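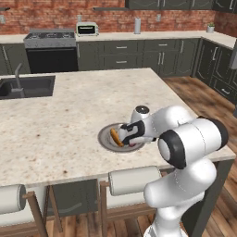

Fig. 5.1 A small orange-brown food item on a round gray plate.

Chapter 5. Feeding the Soil First

December 2021
By the Halvorsen course staff

Start with dirt. Or soil, if you want to be proper – dirt is what ends up on the kitchen floor. This chapter covers what is in it, what plants pull out of it, and how to put some of it back without spending much. Seeds and starts come later. Read this one before you buy anything.

Most beginners do it the other way around. Seedlings first, then a shovel, then a bag of something from the garden center because the leaves went yellow. Sometimes that works. Often the yellow leaves had nothing to do with food at all. Too much water, cold ground, roots packed hard against clay. So look before you feed.

What soil is made of

Take a good garden soil and split it up by volume. In the usual textbook picture, 50 percent is solid stuff, mostly ground-up rock with a little organic matter. The rest is open space, shared between air and water. How much of each depends on when it last rained. Step on a wet bed and you squeeze that space shut. Roots need air. Stay off wet beds.

The rock part comes in three sizes. Sand is the big one, silt is in the middle, clay is the smallest. Sand drains fast and holds little food. Clay holds plenty but drains slow and bakes hard in July. A mix of all three is called loam and it is what everybody wants. Few yards have it. The plots at Prosumthorpe, which we use all through this book, started as heavy clay over gravel. Not loam. Not even close to loam.

Organic matter is the part you can change. Old leaves, roots, compost, dead bugs, manure. If your soil has 2 percent and you get it up to 5, you will see the difference in how it holds water and how it crumbles in the hand. Don't expect that in one season. The Prosumthorpe beds took a good many loads of leaf compost, and the far end still puddles.

The jar test

Do this now, before reading on. Fill a clear straight-sided jar one-third full of soil, stones and roots picked out. Add water nearly to the top and a pinch of dish soap. Lid on. Shake hard for 2 minutes, then set it down somewhere it won't get bumped.

Sand drops out almost at once. Silt takes a few hours. Clay can take a day or more, and the water may stay cloudy even then – thats fine, mark the layers anyway. Bits floating on top are organic matter. Measure each layer with a ruler and write it in your notebook. You will need the numbers for the texture triangle later in the chapter.

Where to dig

Not just one spot. Take a little from several places in the bed, from the top down to root depth, and mix it in a clean bucket. Skip the edge along the driveway. Skip the place where the compost pile used to be. Same rule if you are mailing a sample to a lab for pH and nutrients.

A word on names. Favumetti and Stostel, the two plots you'll meet in the exercises, sit on the same slope at Prosumthorpe. Favumetti is the upper one, sandy and quick to dry. Stostel is at the bottom and stays wet well into spring. Same weather, same seed, very differnt results. Keep both in mind when you come to the section on watering.

Terms to know before going on: texture, structure, loam, organic matter, pore space, pH. Texture and structure get mixed up all the time. Texture is the sizes of the grains. You can't do much about it. Structure is how the grains clump together, and you can wreck it in an afternoon with a tiller.

Next section: pH, and why blueberries sulk in the wrong bed.

Last updated: second printing, text corrections only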